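Getting the Living Room Ready for Fall TV

October is when the networks bring back everything you forgot you were watching, along with a morning show with four hosts and a very large couch. Your own couch has been ignored since spring. A few household fixes before the premieres pile up.

Start with the remote. Pop out the batteries, then wipe the case with a cloth dampened with rubbing alcohol. Run a wooden toothpick around each button. What comes out is mostly chip dust, and I would not investigate further. If the battery contacts are crusty, a cotton swab with white vinegar takes care of it. Let everything dry before you put the batteries back.

Dust the screen with the set switched off and cool. A dry microfiber cloth is all it wants. Window cleaner is for windows, a distinction my brother-in-law Kobina learned during the opening monologue of a late-night show he had waited all summer to see. 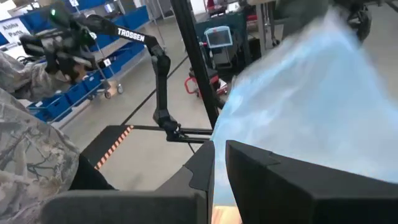
Cables come next. Label both ends before you unplug anything, using masking tape and a pen that works. "Black one" is a poor label. So is "the other black one," which I found in my own handwriting behind the cabinet last year.

If you still watch local channels with an antenna, move it to a window and rescan. I gained 11 channels this way, two of them devoted to selling me a mop. Keep it away from the router and off the top of the set, however nice it looks there.

Talk shows are hard to hear over a dishwasher. Turn on the dialogue setting if your set has one, put a rug on a bare floor, and pull the speakers out of the bookcase. My neighbor Yaa Asante hung a quilt on the wall opposite her television and now catches every word of the celebrity interviews. She has asked me whether she should take it down.

Last, the recorder. Mine was holding 542 episodes of a daytime court show. Delete from the oldest end, keep the finales, and set new recordings to run five minutes long so a late ball game doesn't eat the ending.

Snacks go in a bowl with a lid.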